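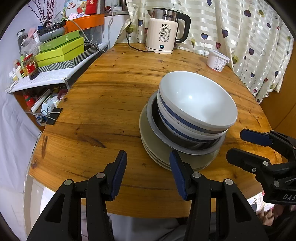
News > Community > Brosier Lane Kitchen

Search this site Type a word or postcode Go

3 min read

FOR IMMEDIATE RELEASE
2023-09-01

CROCKERY LENDING SHELF REOPENS AT BROSIER LANE, CLIDELL

Bowls, plates and a place to stack them

Clidell's crockery lending shelf is back. Open now at the Brosier Lane Kitchen, same door as before, new shelving inside. Borrow plates, bowls and steel mixing bowls for a family do, a wake, a street lunch, whatever's on. Bring them back clean. No charge for Clidell households, small deposit for everyone else.

The shelf is run by Flosora, the Clidell household lending scheme, and stocked with help from Orbán, the kitchenware shop on the market square. Stock stands at 400 pieces. Mostly white bowls, a good many with a blue band, plus plates, steel bowls and a few serving dishes. All of it donated. Some sets match, most don't, and borrowers have never seemed to mind.

What's new

Sorting is now done at a round wooden table instead of along the worktop, which leaves the sink side clear for washing up. Kettle at the back of the table, crockery at the front. Items are checked over there, stacked, then boxed for collection. Chipped rims go in a separate crate and are not lent out.

Stacking has changed too. The old way was everything by size, biggest at the bottom, and it meant steel going straight onto glazed bowls. Now it is plates first, steel bowl on the plates, white bowls nested inside that. Takes up less of the table and the whole pile lifts in one go if you keep it sensible. Borrowers are asked to return things in the same order, a card in each box shows how.

Tall stacks are not encouraged. If it wobbles, make two.

Boxes come in small and large. The small box does a family table. The large one is meant for halls and will serve up to 50 people with a plate and a bowl each, steel bowls on request. Large boxes are heavy and need a car or a trolley, please don't turn up on a bike. It has been tried.

Checking in and out

Every bowl gets turned over on return. Foot ring, rim, inside, then back on the pile. The foot ring is where the grit sits and it scratches whatever is stacked underneath, so a wipe there before you bring things back is a real help. Dishwasher is fine for all the white pieces. Steel bowls by hand please, no wire wool.

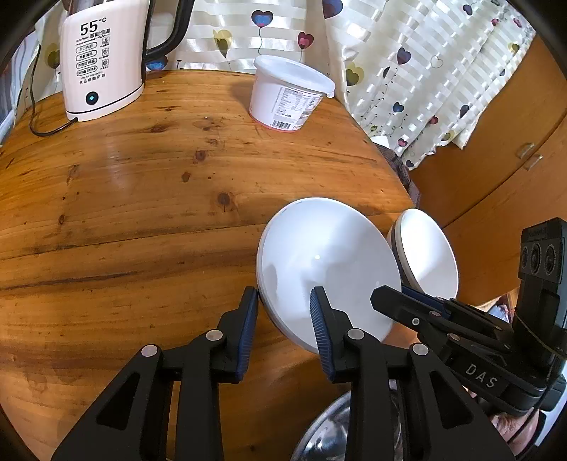
One borrower, writing to the scheme after a christening lunch, asked whether the bowls could go out with a sheet of paper between each one, saying hers had rattled all the way up the hill and she had been certain something would crack. Nothing did, but the point was taken. Paper sheets are now packed with every large box and are available for small boxes if you ask. Return those as well, they get used again.

The same letter wanted deeper bowls for soup. Orbán has agreed to put a collection crate by its till for these, and any depth over the ordinary cereal size will be gladly recieved. Odd ones fine. Lids too.

Since the shelf first opened in April it has sent out 57 boxes, and almost all came home complete. Missing pieces have mainly been plates. If you find a pale greenish one in your cupboard and can't think where it came from, we might be able to help.

How to borrow

Call in at the Brosier Lane Kitchen during opening hours, times are on the door. Bring something with your address on it. Give us three days' notice for a large box. Small boxes can usually go the same day, stock allowing. Loans run for a week and can be extended if nobody else is waiting.

How to donate

Wanted: soup bowls, side plates, steel bowls of any size, plain serving dishes. Not wanted: glassware, anything with a metallic trim, anything chipped, mugs. We have mugs. Drop off at Brosier Lane or in the crate at Orbán. Please wash first and don't tape things together, the glue takes ages to get off.

Larger donations, eg. from a cafe closing down or a hall clearing out, can be be collected by arrangement.

Notes to editors

Flosora lends household items to residents of Clidell and nearby villages. The crockery shelf is separate from the tool and linen loans, which carry on as normal at their usual address.

Orbán supplies boxes and crate space free of charge and takes no part in lending decisions.

Visits to see the shelf and the sorting table can be arranged through the Flosora press desk. Morning is best, afternoons are busy with returns.

ENDS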